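The Kuritero bed-making kit, week one

I paid 515 dollars for the six-month plan, mostly because I've been losing arguments with fitted sheets since college. The brochure promises up to 200 beds before the grip pads need changing. At my rate of housekeeping, that should see me into old age.

Pillows are lesson one. You pick a corner, the arm pinches it, and then everyone in the room has opinions.
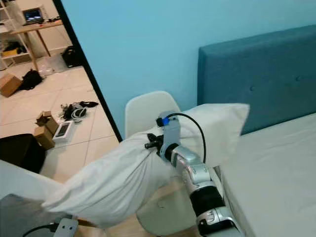
Mostier, 2024-11-23

One corner in the gripper, the rest of the pillow drooping over the chair. I make beds the same way, so no points off. The cable loop on top bothers me more – I keep wanting to tuck it in.

Support is a woman named Eirlys Gwilliam, who answers email fast and has never once asked whether I tried restarting it. She says duvets are coming in April. I've told my duvet.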